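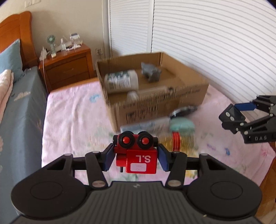 6 December 2018, cutting room 2, Nasdale

Lencho reel 3, second pass. In at ten, Kyu-ri already had the drives up.

- Conform finally matches. 722 shots in the list, all found. The missing one was sitting in the August folder under the old slate name. Renamed, relinked, fine.
- Tunnel sequence still too long. Took 13 frames off the head of the door shot and the scare lands harder. Tried taking more, lost the breath before it, put them back.
- Judite wants the sister's line ("you said it was empty") moved before the lights go. I had it after. Hers plays better on first viewing, mine on second. Left both in the bin, A is hers.
- Mayor's speech: cut the whole middle. He explains the lottery twice and we saw the lottery in reel 1. Kept the cough.

Sound. Temp hum under the tunnel is from the Fumeo pack, NOT cleared, don't let it get to the mix by accident. Kyu-ri has marked it orange on the timeline. She recorded a replacement in the stairwell downstairs, bit thin below the dialog but I like the rattle. Needs pitching down. Try again tomorow with the door shut.

Grade test on the flood plain shots came back too green. Everyone looks seasick. Asked for the one before, the dirty yellow one. Also the sky in the wide is clipping, check whether that's the LUT or us. Ran it without, still clips, so probably camera. Ask for the raw.

Export problem: render stopped at the same place three times, right on the dissolve into the map room. Cleared cache, no. Swapped the dissolve for a straight cut, went through first go. Put the dissolve back as a pre-rendered clip and that went through as well. Don't know why. Writing it down so whoever does reel 4 doesnt lose a morning.

Running time for the reel now roughly 10 minutes shorter than the assembly. Judite thinks the ending comes up too fast as a result, specifically the boat. I half agree. Could let the wide hold before she turns around, there's plenty of tail on take 2.

To do
- [ ] stairwell hum, pitched, under both versions of the sister's line
- [ ] subtitle file for Jumelby, they want it separate from picture
- [x] back up project to the second drive
- [ ] boat: longer hold, show Judite before lunch
- [ ] new labels for the reel 4 bins, Kyu-ri's naming not mine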